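Radio ads talk, running order and what I want to say

Slide 1, just the title. Wait for the coffee queue to sit down. Say hello, say where I'm from (small agency in Rudton, mostly food and furniture clients), then straight in.

So, I want to talk about sound. I've spent most of my working life selling things with pictures, and then last September a client came to us with a budget that wouldn't have bought us one decent poster site in the city. Lenon make garden chairs. Lovely chairs! But you can't hear a chair, and radio was what we could afford.

Slide 2, the budget. Read it out slowly. 2000 pounds, and that had to cover the script, the voice, the studio and the first run on local radio. Usually gets a laugh. Let it.

What did we do? We wrote 15 scripts and hated nearly all of them. Most were people in a garden saying how comfy they were, and you could tell they were standing in a booth in their coats. Then one of us read out the assembly instructions as a bedtime story and the whole room went quiet, so we kept that one.

Play clip one here. CHECK THE VOLUME FIRST, it was far too low at the Abugri day and I had to hold my phone up to the mic.

Slide 3, what the station told us. They wanted the name in the first few seconds and again at the end. I argued, we lost, and I think they had a point — when we moved the name up, the calls to the showroom started. Small numbers, but Lenon could tell which ones came from the radio because people asked for "the sleepy chair".

Slide 4, Pason. Different story. Pason sell soup, they had more money and far more opinions, and we ended up with over 50 rounds of notes on a half-minute ad. Don't moan about this for too long. The thing to say is that every round made it a bit tidier and a bit duller, and we should have stopped at the second one. Play clip two, early version, then clip three, the one that aired. Ask for hands on which they prefer.
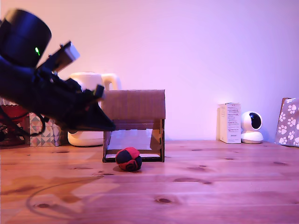

Rosehip & Tin Creative, Rudton

Slide 5, things I'd do again. Record the voice before you've finished the script, even badly. Listen in a car with the window down. Ask the station for the dead slots, we got ours at 8 in the morning in the end but the late-night ones were cheap and people do ring up afterwards. And put money aside for a second recording, you'll want it.

If there's time, tell the one about the kettle. If not, skip to the end slide.

End slide, email address and the three clips. Questions. Someone will ask about podcasts — say yes, we've tried one, it's slower to get going and the hosts like to do the reading themselves, which I rather enjoy. Leave the handouts by the door.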